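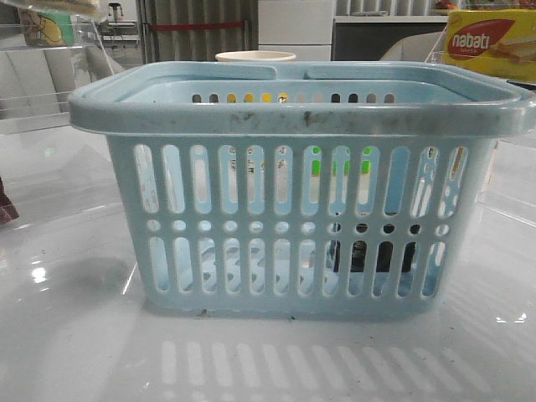
A learning system that picks groceries needs examples before it needs anything else. At Ludholm, the examples come from a tabletop station where an operator guides the arm through each task by hand while the cameras record.

The unit of work is the episode. One episode covers a single item, from approach to release. The target for the current set is 1000 accepted episodes, divided among 16 items. Operators work in blocks of two hours and change the layout between blocks, so that the model does not learn one fixed arrangement of the table.

Esmaeil Heydari, who runs collection, keeps the layouts deliberately untidy. Packages lean, overlap and face the wrong way. Clear acrylic and a glossy white tabletop stay in the setup because both produce glare, and stores are full of glare.

Two views are stored for each episode. A fixed camera covers the workspace, and a second camera at the wrist travels with the gripper.

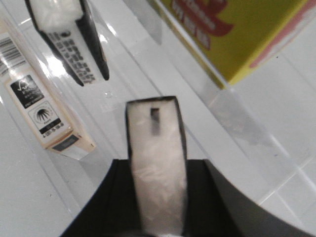
The wrist view carries most of the information about contact. It also loses the most, as the fingers fill part of every image and printed text blurs easily. Reviewers at Barner, the labeling contractor, mark the first image in which both fingers touch the item. If they cannot agree within one image, the episode goes back to Ludholm.

Seven reject codes are in use. The most common is a time offset between the two cameras, which Heydari traces to the recording software, Luso. A patch is due in October. Failed grasps are not rejected. They are labeled as failures and kept in the set.

14 shares | 3 comments

Related
Vincze Tests a Softer Fingertip
How Long Should an Episode Be?
Labeling Contact, Image by Image

Contact the editors | Back to top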